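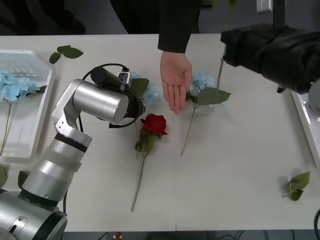
Cut flower preservatives

Cut flower preservatives, also called flower food, are substances added to vase water to keep cut flowers looking fresh. They are sold as powders, liquids and tablets, and are often given away in small packets with a bouquet. The term also covers products used before sale by growers and wholesalers, though these are usually made differently and meant for shorter use.

Claims about how well preservatives work vary a great deal. The general idea behind them is sound, and a good mix used at the right strength can lengthen the life of many kinds of flowers. The figures printed on packets are another matter. Many give a number of extra days without saying which flower was tested, at what temperature, or what the treated flowers were compared with. A large body of home advice has also grown up on the subject, and little of it has been tested with any care.

Background

A flower begins to age before it is cut, and cutting speeds some of that up. The stem loses its supply of water and sugars from the plant. Air can enter the open end and block the vessels that carry water upward. Bacteria grow in the vase, feeding on sap and on leaves left under the water line, and their slime can block the vessels further. When the flower loses more water than it takes in, the petals go limp and the neck of the stem may bend.

Flowers also differ in how they respond to ethylene, a gas given off by ripening fruit and by dying plant tissue. Carnations are very sensitive to it. Many tulips are much less so. Roses fall somewhere between, depending on the variety, so a general statement about "roses" should be read with some doubt.

The useful life of a cut flower in water is called its vase life. There is no single agreed end point. One tester may stop the count when the first petal drops, another when the neck bends, and a third when the flower is judged to be no longer attractive. Two reports on the same variety can differ by several days for this reason alone, even if both were honestly made.

Contents

Most household preservatives contain a sugar, an acid and something to slow the growth of bacteria. Makers seldom give full amounts, and the word "formula" on a packet tells the buyer very little.

The sugar is usually sucrose or glucose. It replaces part of the food that the flower would have drawn from the plant, and helps buds open. Sugar alone is a poor additive. It feeds the bacteria in the water as well as the flower, and a vase with plain sugar in it may do worse than one with nothing added. Too much sugar can also damage the leaves, which often show harm before the petals do.

The acid, most often citric acid, lowers the pH of the water. Slightly acid water is generally thought to move up the stem more easily, and some bacteria grow more slowly in it. How much the acid matters depends on the tap water. Hard, alkaline water takes more acid to shift than soft water does, so one packet can give quite different results in two towns.

The substance used against bacteria differs between products. Slow-release chlorine compounds, aluminum salts and certain quaternary ammonium compounds have all been used. Silver salts are effective against both bacteria and ethylene but are mostly limited to treatment before sale, partly out of concern over silver in waste water.

Some products add a wetting agent, which helps water into the stem. Others list minerals, vitamins or plant extracts. Evidence for the last two is thin. A cut stem has no roots, and arguments taken from the feeding of garden plants do not carry over to it very well. 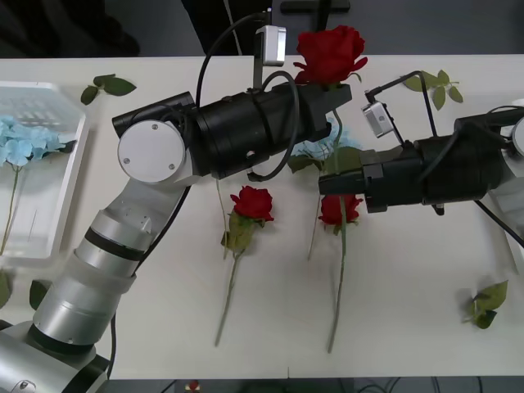
Testing

A fair test of a preservative needs flowers of the same variety, cut at the same stage and handled in the same way before the test begins. Stems are trimmed to one length and placed singly in clean containers, some with the product and some with plain water. The room is kept at a steady temperature with fixed hours of light. The person judging the flowers should not know which container is which. This last condition is often skipped, and it matters, as the end of vase life is largely a matter of opinion.

The Kultau trial is sometimes quoted in sales material as proof that preservatives double the life of roses. It used 600 stems, a respectable number, and followed them for 14 days. The treated flowers did last longer on average. But the comparison group stood in water that was never changed, at a room temperature higher than most people would choose, and the stems were not cut again after arrival. A buyer who changes the water and trims the stems would have a smaller gap to make up. The report also left out flowers that failed in the first 2 days, on the ground that they had been damaged in transport. No count of these was given for each group, and it is hard to know what their removal did to the result.

A later comparison by the Wasilewska testing station took more care on these points. It set several household products against plain water that was changed regularly, and the judges were not told which was which. The gain from preservatives was still there but was modest, and the differences between brands were too small to rank them. The station tested one variety of rose and one of chrysanthemum, and its report warns against applying the results to other flowers. That warning tends to be missing when the report is cited.

Trade claims

Packets of Zistus, a powder sold mainly through supermarkets, state that 58 percent of users saw a clear improvement. The figure comes from a survey of buyers. People who had bought the product were asked whether their flowers had lasted longer than usual, with no plain-water vase to look at beside them. A result of this kind says something about how satisfied the customers were. It does not show that the product worked, and a figure not far above half is a strange one to put on the front of a packet.

Taltov, a liquid used by florists, makes the narrower claim that it keeps vase water clear. This is easier to check and probably true of most products that contain a chlorine compound. Clear water is often taken as a sign of healthy flowers, but the link is loose. Water can look clean while holding enough bacteria to block a stem, and cloudy water may be partly the result of harmless material from the packet itself.

Claims that a product suits "all flowers" are common and should be treated with caution. Bulb flowers, such as tulips and daffodils, generally need less sugar than roses, and some do well with none. Freshly cut daffodils release a sap that can shorten the life of other flowers in the same vase, and general-purpose packets are not a dependable cure for it. Woody stems, including lilac, often have more trouble taking up water than finding food.

Household substitutes

Home recipes usually try to copy the mix of sugar, acid and bleach. Lemon-lime soda with a few drops of bleach is one of the better known. It has a reasonable basis, as the drink supplies both sugar and citric acid, but the amounts are hard to control. Diet drinks contain no useful sugar. Mixing bleach with any acid can release chlorine gas. The amount from a few drops in a full vase is small, but the two should never be combined undiluted.

Aspirin is widely recommended. The argument is that it makes the water acid, and it does so slightly, though a tablet dissolves poorly in cold water and the effect in hard water may be close to nothing. Studies of pure salicylic acid are often cited in its favor. They used measured doses of a related but different substance, and their results were mixed.

Copper coins are said to kill bacteria. Copper ions can do this, but a coin in a vase releases very few of them, and many modern coins have only a thin copper coating. Vodka is supposed to slow the release of ethylene. At a strength high enough to have much effect, alcohol can injure the stem. Hairspray, applied to the petals, may hold them in place for a short time without doing anything for the flower itself.

The lasting popularity of these methods is easy to understand. Most people try them on a single bunch with nothing to compare it with. Bunches vary so much in age and earlier handling that a good result can follow from almost any treatment, and the good results are the ones that get passed on.

Use and other factors

Preservatives work best at the strength given by the maker. Half strength is a common mistake and can be worse than plain water, as the remaining sugar feeds bacteria that the weakened chemical no longer holds back. A packet meant for one quart should not be stretched to fill a large vase.

Several other factors probably matter at least as much. A clean container, a fresh cut across the stem with a sharp blade, and the removal of leaves below the water line all reduce blockage. Cutting stems under water is often advised, with mixed support. A cool room slows aging in most temperate flowers, though some tropical kinds are harmed by cold. Ripe fruit is best kept in another room when the flowers are sensitive to ethylene.

The time between harvest and sale may outweigh anything done at home. Flowers cut for large orders in September can spend days in storage and transport, and a buyer usually has no means of knowing how many. Harvest dates are seldom printed on the wrapping. Some shops offer a freshness guarantee, but these mostly promise a refund and reveal nothing about the age of the stems.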